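Print this article
E-mail this article

Buying a robot on a small firm's money

I went to Nustham in April with a budget in my head and came home with a completely different one in my notebook. We run a small recycling and sorting business, and I'd been putting off this purchase for ages (I'm a ditherer, ask my accountant!).

Gianni Fabbri, who looks after equipment at Loninby, sat me down at 8 in the morning with a very strong coffee and asked what I thought the arms would cost me. I gave him the figure off the Dovix price list. He laughed, kindly enough, and drew a line down the middle of a page. On the left went the arms. On the right went everything else: grippers, cables, mats, mounting plates, spare fingers, insurance, somebody's wages while they learn to use the thing. The right-hand side came to more than 40 per cent of the total.

Grippers were where I'd gone most wrong. I'd allowed for one set, and Gianni budgets for fingers the way I budget for gloves. His are soft yellow foam, and he puts them down as a yearly cost. Bottles and cans are an awkward lot to pick up, all different shapes, some of them crumpled, and he'd sooner spend on fingers than on a cleverer arm.

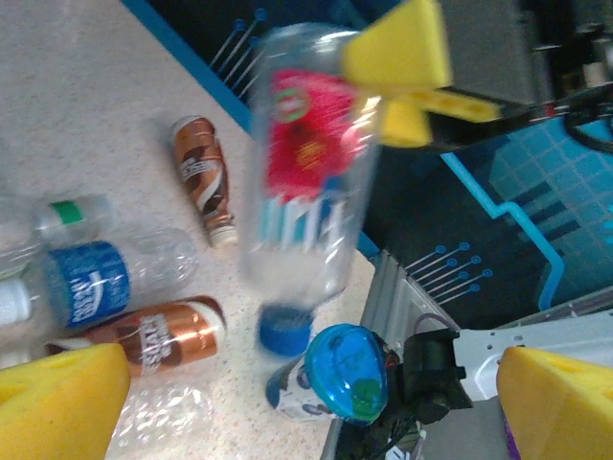

Then there's the waiting. Palumbo quoted me 12 weeks for delivery and Gianni told me to write down 13 and not to book any training before then. He also said to lease the first pair and buy the second, which my accountant likes very much and I'm still chewing over. The lease works out dearer over three years, but I could hand the things back if our bench turns out too small for two arms side by side. I've measured it twice now and I'm still not sure.

Print this article
E-mail this article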